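Packing the Small Stuff

It is February and I have been packing parcels most evenings after supper. We are moving 1,305 miles in the spring, and a good part of what we own is not going on the truck. Some of it is going to my sister, some of it is going to people who bought it from me online, and some of it I am mailing ahead to myself because I don't trust it under a sofa.

I started with the glassware. The set is from Barkesano, a shop that closed years ago, and I have never been able to replace the pieces I broke. I paid $600 for a dinner service from the same place and have used it maybe twice. The glasses I used all the time.

My method is not complicated. One item gets wrapped by itself and taped. Then a layer of bubble wrap goes in the bottom of the box, then the item, then more bubble wrap on top until it comes up near the rim. I push down with both hands. If it sinks a lot, I add more. If it pushes back, I stop.

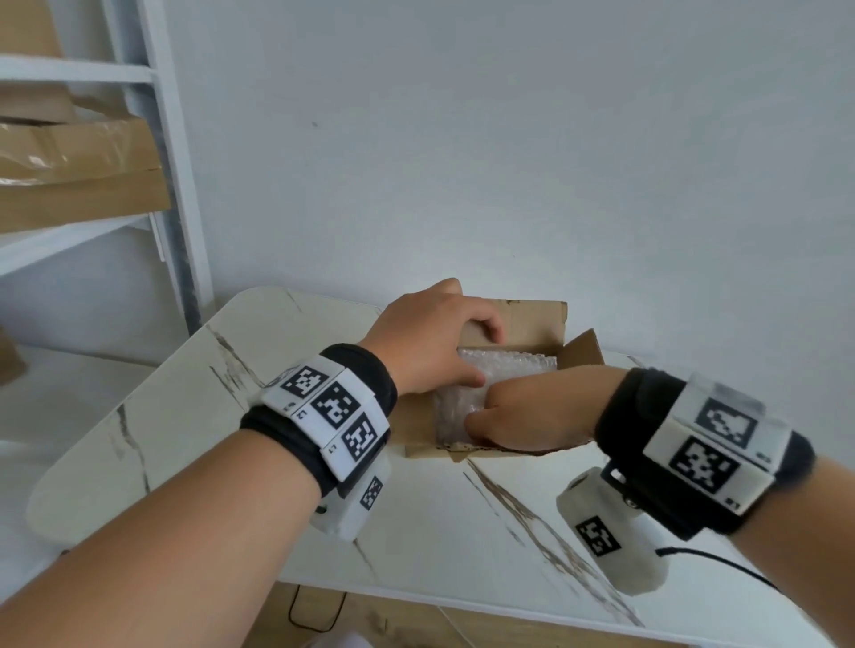

Pressing the bubble wrap down at the front and back of the box.

I used to fill boxes with newspaper. Newspaper is fine for plates standing on edge, but it settles, and by the time a box has ridden in the back of a van there is a gap at the top. Vicente Fuentealba, who lived across the hall from us in the old building and shipped pottery for a living, told me to shake every box before taping it. I still do that. If I hear anything, I open it back up.

The roll I am on now is from Tulura. It was cheaper than the Pesance roll I had before and the bubbles are a little smaller. I can't tell much difference otherwise. The Pesance tore straighter along the perforations.

As for boxes, I am using what I have. I bought one bundle of small ones and the rest came from the closet, where I have been saving them since we moved in. I like a box close to a cube for anything fragile. Long flat boxes get stood on end and things get stacked on them. 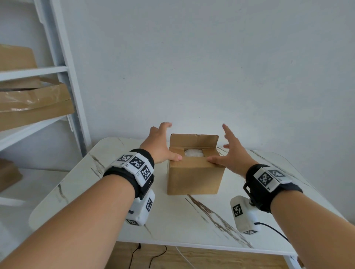
Plain brown cardboard, with the top flaps still open.

The table is the right height for this, so that is where it all gets done. I tried the floor the first evening and my knees hurt the next day. The counter is too high to push down on anything properly.

A few notes on flaps, since my sister asked. I fold the short ones in first and the long ones over them. If the flaps bulge in the middle, there is too much in the box and I take a layer out. I put one strip of tape down the center seam and one across each end. The bottom gets the same, and I do the bottom before anything goes in. I forgot once and had to turn the whole thing over.

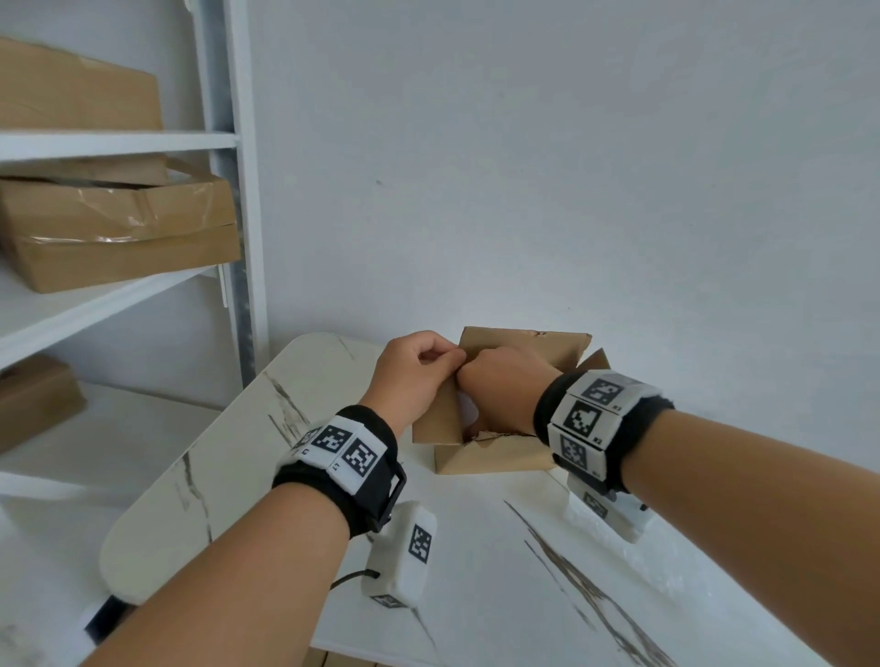
Old boxes are good for maybe two trips. After that the corners go soft and I cut them up for dividers. I don't mail anything heavy in a reused box at all. The Szűcs cookbooks went in new ones, and the largest of those parcels weighed more than I wanted it to, so I split it in two and paid the extra postage.

I insured one parcel for $1,000, the one with my grandmother's clock in it. The clock is stamped 1,959 on the back plate, with the comma, and I have never found out if that is a serial number or somebody's idea of a year. It got its own box inside a second box.

Still to do: the picture frames, the two lamps, and the drawer of cables that I keep closing again. I need another roll of tape before I start on the frames.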